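Part 3: Setting Up Your Cultia Home Visit Kit

Okay, so you've got the box open and the tablet charged (if you haven't, go back to Part 2, I'll wait). I've set up this kit for 11 midwives in the Tveit district now, and my own twice, so these steps are in the order that worked for me and not quite the order on the card in the lid.

1. Turn on the tablet and hold it near the Doppler until both lights go green. Mine takes a minute or so. Leave them next to each other and go make coffee!

2. Type in your clinic number. For Tveit it's 1642. If you cover Nirkberg as well, add that one later under Settings, after the first sync.

3. Pick your time zone by hand. The automatic setting put all my August visits an hour early, and I had a very confused mother on the phone.

4. Open Gamska (that's the visit notes app, the green leaf) and log in with your work email. Skip the tour.

Note: Gamska wants a new password every 147 days and it won't remind you. I write the date on a sticky note inside the lid.

5. Start a practice client. Call her anything you like, but put the word TEST in front of the name so the office can clear her out afterward.

6. Run one full visit on her: blood pressure, fundal height, fetal heart rate, notes, next appointment. Do the whole thing, even the boring screens, and hit Save on each page.

7. Sync at the clinic before you take the kit out. Look for the little check mark next to the client's name.

Caution: Never type a fetal heart rate from memory. If the Doppler drops its connection, read the number off its own screen and enter it while you're still with the mother. If a reading worries you, call your on-call physician first and deal with the app later.

Caution: Keep the gel bottle out of the tablet pocket. Please. I've cleaned that pocket so many times.
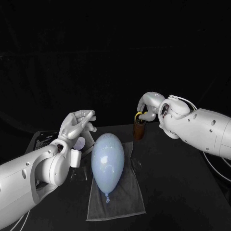 Light blue balloon on a dark gray towel.

Packing up goes quicker if you coil the cuff hose loosely and put it in first, then the Doppler, then the tablet with the screen facing the padding. The scale stays in its own sleeve on the outside. Wipe everything down with the wipes your clinic already uses, and let it air dry before you zip the bag.

Part 4 covers postpartum visits and how to move a client over to another midwife.

Last updated 2023-12-28

Comments

Torbjørn Dalen
Step 3 saved me, thank you. Does the Nirkberg number go in before or after you make the practice client?

reply from author
After! Finish the practice client, sync, then add Nirkberg.

nightshift_mw
My Doppler light stays orange. I've tried it on two tablets now.

reply from author
Take the battery out for a bit and start again at step 1. If it's still orange, ask the clinic for a swap.

MarenK
Sticky note inside the lid, doing that today :)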